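# Comparing two grippers without fooling yourself

Most gripper comparisons I've read go like this: somebody bolts on gripper A, picks up a block, bolts on gripper B, picks up the same block a little faster, and orders a lot of gripper B. Then the thing meets an eggplant.

What follows is the procedure we use at Telldale for putting two grippers through the same work on the same arm. It takes a long afternoon. The candidates last time were the Varley parallel jaw and the Ashour soft three-finger, but nothing below depends on that.

## What you need

- One arm. If you use two, you're comparing arms.
- Both grippers, with adapter plates already fitted
- A head camera that stays put
- A table and a plain dark cloth
- Two baskets with handles
- A mix of household things and groceries
- A notebook, or a spreadsheet if you trust yourself to fill it in

## 1. Set the payload and tool center first

Mount the first gripper, then enter its mass and tool center point in the controller. Do it again after the swap. I have skipped this exactly once, and the arm spent twenty minutes pressing a soap dish into the table with great confidence.

Run Kasia (our pick script) with the speed cap at 39 percent. Leave the cap alone for the rest of the day, even when the second gripper is plainly bored.

## 2. Load the baskets

Sort by kind: household goods in one, food in the other. You want shapes that disagree with each other. Round fruit is easy for soft fingers and a nuisance for flat jaws. A thin box is the reverse. Bottles lying down are a different job from bottles standing up, so don't tidy them.

Let a few things overlap. A basket where every item has its own parking space will tell you that both grippers are wonderful.

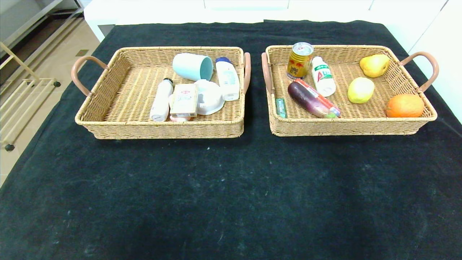
*Start layout from the head camera, household basket on the left and food on the right.*

Keep the front half of the cloth clear for set-downs. Mark the basket corners with small bits of tape before the first run, and save a camera frame to check against when you reload. Your memory of where the lemon was is worse than you think.

## 3. Run the picks

Each item gets 12 attempts per gripper. An attempt goes like this:

1. Arm starts from home.
2. Gripper closes on the target.
3. Lift clear of the basket rim and hold for 2 seconds.
4. Set down on the cloth and return home.
5. Put the item back by hand, same pose as the saved frame.

Score it as clean, ugly or failed. "Ugly" covers anything that made it to the cloth but dragged a neighbor along, or turned over in the grip. We used to score pass or fail only, and the Varley looked a good deal better for it.

The handles deserve their own line in the log. Wide fingers like to catch on them going in, and the controller may report a contact fault that has nothing to do with the grasp. Note it separately and rerun the attempt.

## 4. Swap and repeat

Change grippers, redo step 1, reload from the saved frame. Check the fruit for bruises and replace anything that's gone soft, or the second gripper gets an easier pear.

Don't retune the grasp poses for one gripper only. If you give the Ashour an hour of tweaking, the Varley gets an hour too – this is tedious and you have to do it anyway.

## 5. Read the log

Ignore the overall score for now and go item by item. Our full log is up to 1,333 attempts across all the grippers we've tried, and the totals sit so close together that they're nearly useless. The per-item rows are where you find out that one gripper hates slim bottles.

Then compare the ugly column. A gripper with a few more failures and hardly any uglies is usually less work to live with, because a failed pick can be retried and a basket dragged across the table has to be put back by you.

## Troubleshooting

**Camera loses dark items.** Purple on black cloth is asking for it. Add light from the side before you touch the detection threshold.

**Soft fingers slip on plastic.** Wipe them down with a damp cloth and let them dry. Lint is the usual culprit.

**Basket moves when the arm lifts.** Put a strip of rubber shelf liner underneath, and use it for both grippers.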